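Section 4: Folding and storing cloths

4.1 Before you start

This section covers the light blue cloths supplied with the Udeck workbench set (part 1142). It applies also to the larger Meria cloth (part 3351), except where a note says otherwise. Cloths must be clean and fully dry before folding. A damp cloth put away in a closed bin will smell within a few days and may mark the cloths next to it.

Clear the worktop and wipe it down. Remove grit, staples and offcuts of tape, which catch in the soft surface of the cloth and are hard to pick out later.

4.2 Folding

1. Lay the cloth flat with the hemmed side down and the label at the near left corner.

2. Smooth it from the centre towards the edges with the flat of the hand. Do not pull at the corners.

3. Take the two far corners and bring them to the near corners. Line up the edges before letting go.

4. Press along the fold once. A sharp crease is not needed.

5. Bring the left edge over to the right edge.

6. Fold in half once more, away from you. The finished cloth should have one thick, rounded fold on the far side and the open edges on the near side.

Note: The Meria cloth needs one further fold, left to right, to fit the standard bin.

Caution: Do not iron the cloth to hold the fold. Heat flattens the surface and the cloth will no longer pick up fine dust.

4.3 Picking up and moving a folded cloth

1. Hold the cloth by the rounded fold, never by the open edges. If held by the open edges, the layers slide apart and the cloth must be folded again.

2. Grip far enough in to take all the layers together. Bunching at the grip is normal and shakes out when the cloth is set down.

3. Keep the cloth level while moving it — a cloth carried on end tends to drop its inner layer.
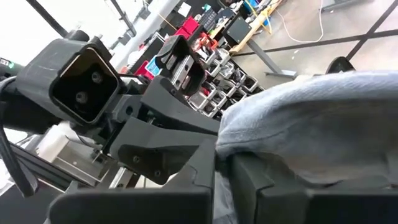 4. Set the cloth down with the rounded fold facing the front of the bin. Release it only when the underside is resting on the bin floor or on the cloth below.

4.4 Storing

Fill each bin from the back. A standard bin takes 21 folded cloths; do not press them down to make room for more. Meria cloths go in the deep bin (part 203) and should not be mixed with the smaller size.

Keep bins of cloths out of direct sun. The blue dye fades unevenly along the folds, and a faded cloth is easily mistaken for a worn one when stock is checked in November.

Note: If a cloth has been stored for more than a month, open it out and refold it along different lines before use.

Questions about replacement cloths or bins should be sent to Chaiwat Ongart at Rojanasak stores, quoting the part number.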